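1/ Our write-up on Venora is finally out, and I'm so happy I get to ramble about it for a bit! It's a model that learns to push blocks around from plain spoken requests.

2/ Gunārs Raudsepp and I gave it 237 requests, worded however people liked (some were very chatty). It managed all but 42.

3/ My favorite is still "put each color with its friend." Yellow, blue, green, red, two of each on the board: 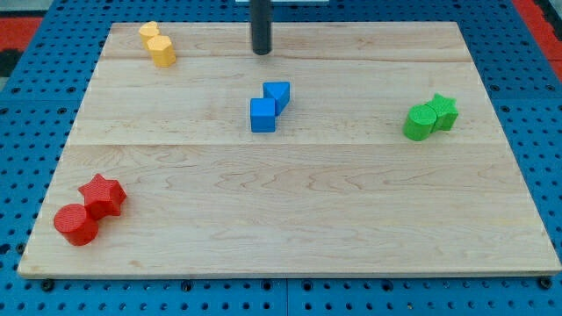

4/ Next up is longer requests, and I'd love to hear yours, so send them my way!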